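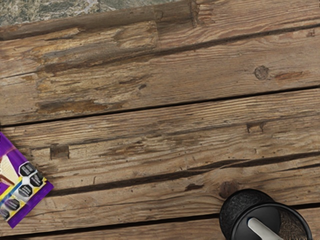

Estíbaliz Ibarra writes that I was far too hard on unwashed pellets last month, and that she has shot them straight from the tin in her .177 for years without her groups opening up. Fair enough! Orlando Arango says much the same, only ruder.

So I've been back to the bench with my tin of Skukedetti domes (the heavier ones, the light ones never suited my barrel) and had another go. I washed half in warm water with a drop of washing-up liquid, dried them overnight on a tea towel, gave them a tiny bit of Flustelico and left the rest exactly as they came. Then I went over to Skurenville early, before the wind got up, and shot the lot at 25 yards off the bag.

I fired 151 in the end, with 16 of those just settling the barrel, so I haven't counted them. And Estíbaliz, I owe you a drink, because on paper I can't tell the two halves apart. My best card of the morning was unwashed. So was my worst, mind you, but I'm fairly sure that was me snatching at the trigger once my tea had gone cold.

What did make a difference was going through them for bent skirts. I found 4 in the tin that I wouldn't have wanted to load, and when I shot 2 of them for the fun of it they both went well left of the group. I roll mine along a bit of glass now and any that wobble go in the plinking pot. It's dull work but the radio helps.

I'll carry on washing for the Londoño shoot in January all the same, mostly as I can't stand that grey muck on my fingers when I'm eating a sandwich (wash your hands anyway, please, it's lead). Next time I want to try a different head size, 4.51 against 4.52, and if anyone has a part tin of the smaller ones they'd swap, bring it along. I've got plenty of the light domes going spare. Orlando, you still have my pellet gauge.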